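The Prumell

Anas Saab bought the Prumell on a Friday in August, from a man named Chowdhury who sold old phones out of two glass cases at the back of a luggage store. It cost 80 dollars and it had a real shutter button. A real one! You pressed it halfway and felt it catch, and then a little further and the whole phone gave a click you could feel in your wrist.

"Battery's a Clumen," Chowdhury said. "3885. They never made a better one."

Anas already knew. He had read every review of the Prumell back when he was in school and couldn't afford one, and he could have recited the lens specs right there over the counter (he very nearly did). He paid, he ran for the bus, and by the second stop he had taken 65 pictures, mostly of the window, some of his own shoes, and one wonderful blurry one of a dog getting off at the library.
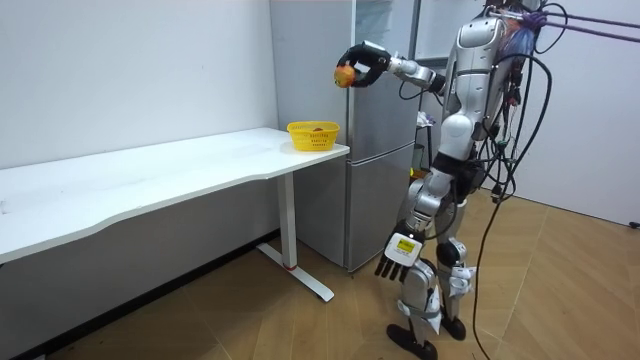
Dedia Street, 6 p.m.

His sister opened the door with her own phone in her hand, the new one, thin as a cracker.

"You bought a brick," she said.

"Hold it. Just hold it!"

She held it. She pressed the button halfway, the way everybody does without being told, and her eyebrows went up. Then she pressed it all the way and took a picture of him grinning on the doormat with his bag sliding off his shoulder.

They looked at it together. The colors were warm, a bit too warm, and there was grain in the dark part of the hallway like on their parents' old prints. Anas thought it was the best picture anyone had ever taken of him.

"Does it do maps?" she asked.

"Sort of. Slowly."

"Does it do anything quickly?"

He took it back and pointed it at her, and she put her hand up, laughing, and he pressed the button.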